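5th June. Notebook, handling bench. Written by E. Bodnár, for me and for Aranka

Today I went through the draft of our bench rules again. We have now 18 of them, and I think three are still badly written.

Rule 4 says "clear the working area before recording". Aranka Juhász asked me what is clear, and she is right to ask. I changed it to: only the task object on the board, and its cable, nothing else.

Rule 7, the grippers start open. I keep it as it was. The limit for one session stays at up to 400 takes, then a break. We are at 259 for this object.

Rule 11 is about mains objects. Old text: "be careful with electricity". This is not a rule, this is a wish - I deleted it.

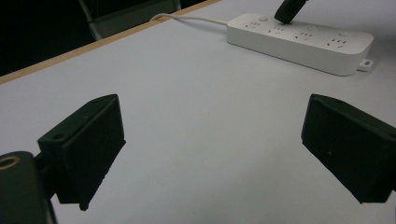
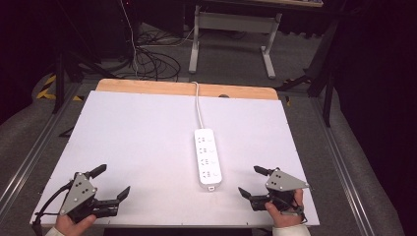
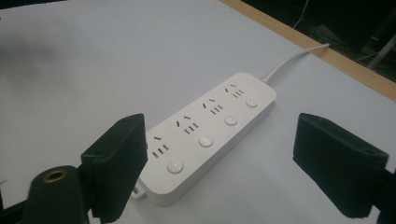

For rule 11 I want a text which a new person can check with the eyes, without asking me. My proposal is that any cable of the task object must be written in the session sheet, with the side of the table where it leaves. The power strip is a good test of this, its white cable goes over the wooden edge and then it is lost from view. So the sheet must also say where the other end is and who looked at it. Aranka will read this version and put her remarks in pencil.

Still open: numbering, and the word "object" in rule 2.

Recent entries
Rondedness of finger pads, second try
Dirkano sheet template, changes
Nellura: notes from the visit
Ingvarsson checklist, my comments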